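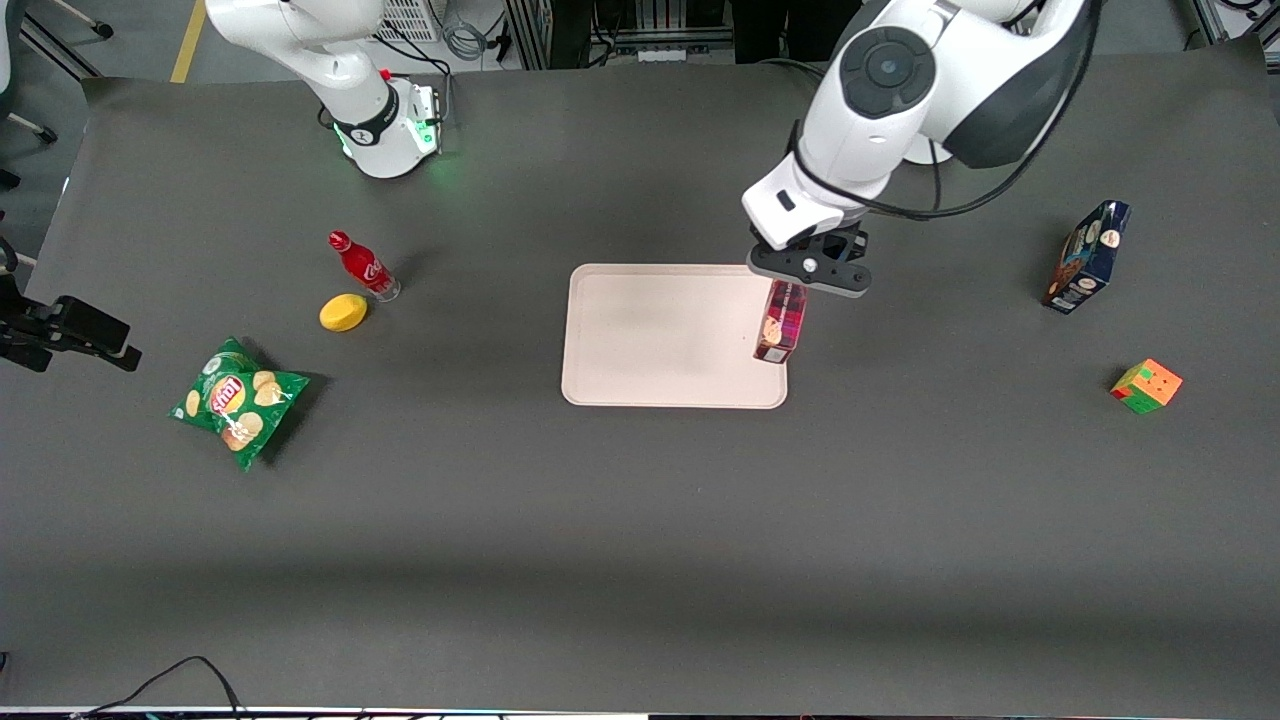
Left arm with the snack box at the corner of the tray. Bottle, lemon and chips still on the table.

Two-arm packing cell, left arm keeps placing high and to the right

Posted by Ruben Kramer, Sep 23, 2025

We have a two-arm cell that puts mixed groceries into a beige tray. Since we swapped the left gripper in April it sets boxes down near the tray's upper right corner, sometimes on the rim. The right arm is fine. The integrator, Grandar, wants to sell us a full recalibration and says the arm has "drifted." I don't buy it. Arms don't drift on one side the week you change a gripper. Has anyone fixed this without paying for a visit? The cell has done some 2,000 picks since the swap and the offset hasn't grown.

Nadja Egger

I wouldn't buy it either. An offset that stays put for that long is almost always the tool center point. Look up the tool length in the controller and then measure the gripper you really have on there, flange to fingertip. On ours the sheet said 254 mm and the new fingers were nowhere near that.

Then jog the fingertips to a fixed point on the table and rotate the wrist. If the tips swing in a circle, the tool data is wrong and no amount of camera calibration will help you. Redo the tool teach, run it at low speed with an empty gripper, then try one light box.

Also look at the cable loop on the outside of that arm. If it pulls tight at the far end of the reach, give it more slack before you teach anything. I have my doubts that it's the cause, but it takes two minutes.

Willy Goossens

Had the same thing, recalibrated the cameras, problem went away. Just do that.

Jae-hoon Kwak

Willy, if the cameras were off I'd expect the right arm to miss too, assuming both use the same ones. Ruben doesn't say. I'd also check that the tray hasn't been moved. Ours slides on the smooth top, and we chased a "robot fault" for 42 days before someone put down tape. Mark the corners and look again after a shift.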